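Home Pantry Projects Drinks Contact

How to Make a Shrub Without Upsetting the Household

A shrub is fruit, sugar and vinegar left alone in the fridge until they learn to get along. My neighbor Lindalva Miranda taught me the method, then moved her chair to the far side of the porch while I tried my first one. I had used cleaning vinegar. Please read labels.

Start with 474 grams of ripe fruit. Peaches, plums and strawberries all behave well. Bruised is fine, fuzzy is compost. Chop it, put it in a glass bowl and stir in the same weight of sugar. Yes, all of it. You are making a syrup, and the syrup does not care about your resolutions.

Cover the bowl and refrigerate it for 18 hours. Stir whenever you open the door looking for something better to eat.
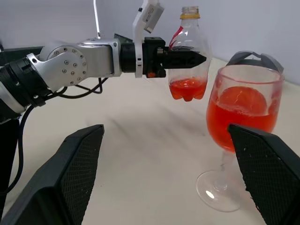
Drinks > Mixing and Serving

Strain the fruit through a fine sieve and press gently. Press hard and you get cloudy syrup and a sore wrist. Whisk in cider vinegar, a splash at a time, tasting as you go. I stop at 164 milliliters. Ibrahim Igwe, whose opinions on vinegar are stronger than the vinegar, keeps pouring.

Funnel it into a very clean bottle and put it back in the fridge for a week. On day one it will taste like salad dressing with ambitions. By day seven the edges have softened.

To serve, pour one part shrub over ice and add four parts cold soda water. Any glass will do, though a stem makes people sip more slowly and ask fewer questions about the vinegar. The leftover fruit goes on yogurt, or on toast if the yogurt has been eaten by someone who denies it.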